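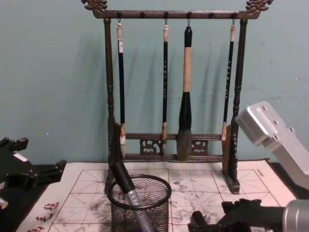
What is an obituary?
A page for young readers, by Nhung Phùng

When a person dies, the family often wants to tell many people at once. They can phone the aunts and uncles, but they cannot phone every old neighbour and every friend from work. So they write a short piece for the newspaper or for a website. This piece is called an obituary. You say it like this: oh-BIT-choo-air-ee. It is a long word, and I practised it many times when I was learning English.

What is inside?
Most obituaries begin with the full name of the person and the day when he or she died. After this comes the story of the life. Where was the person born? Did they go to school in the same town, or did they move? What work did they do? Some families write about favourite things also, like curling, or fishing, or a very good recipe for butter tarts.

Then you will find a list of the family. You may see the words "survived by". It sounds like there was a shipwreck, but it only means the people in the family who are still living. "Predeceased by" means the people who died before. If your grandpa has died, your own name may be in the list, with your cousins.

At the end there is usually the place and time of the funeral. Some families ask people to give money to a hospital or an animal shelter in place of flowers.

Who writes it?
Very often a son, a daughter or a grandchild writes it. The funeral home can help too. In a big newspaper, reporters write obituaries about well-known people, and sometimes they prepare them many years early!

A small newspaper may have a rule about the length. At the Murneck paper, where I helped for two summers, a family could use 20 lines. One family brought us 1538 words about their grandmother, and her daughter and I sat with a pencil for a whole afternoon. We kept the part about her driving the school bus in Gendard – everybody in town had been on that bus.

Why do people keep them?
Old obituaries are useful for finding out about your family. The library in Davaveo has a drawer with 544 of them, cut from newspapers and glued on cards. The newest card is from the year 2000. My neighbour's son looked there in October for a school project, and he learned that his great-grandfather was a baker and had seven sisters.

Is it okay to feel sad when I read one?
Yes. You can feel sad even if you did not know the person. You can also laugh, if there is a funny story in it. If you have questions about somebody who died, ask a grown-up you trust. You can ask the same question again on another day.

Words to know
Funeral: a gathering to say goodbye to a person who has died.
Late: "the late Mr. Ninh" means that Mr. Ninh has died. He is not late for supper.
Née: a French word for "born". It comes before the family name a woman had before she married.

Page last changed 6/30/18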